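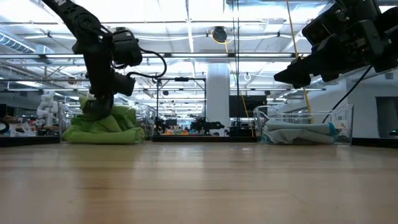

Ticket 3891 -- Tabletop finish stays sticky
Opened by Thibault Brunet, 10 August 2020. I applied two coats of Boment clear finish on a pine table for our shop in Vileck. After 13 days the surface still holds a fingerprint when I press on it. I would like it to become like the light wooden top in the photo, which is glossy enough to give back a yellowish-green reflection under one of the plastic bins. Mine is dull and pulls at the cloth.

Reply from Inès Marchal, Cever support:
Hello Thibault, thank you for the details. Please tell me how long you waited between the coats, and if the room was heated at night.

Thibault:
I waited 60 minutes. The can says overnight, I read it too late. There is no heating, but the nights are warm here.

Inès:
Then the first coat was probably closed in too early. Please scrape a small area at the back, down to the wood, and put one thin coat there -- very thin. Leave it overnight with the window open.

Thibault:
I did this. The small area is hard this morning and takes no fingerprint. I will scrape the rest. Please leave the ticket open until I finish.

Status: waiting for customer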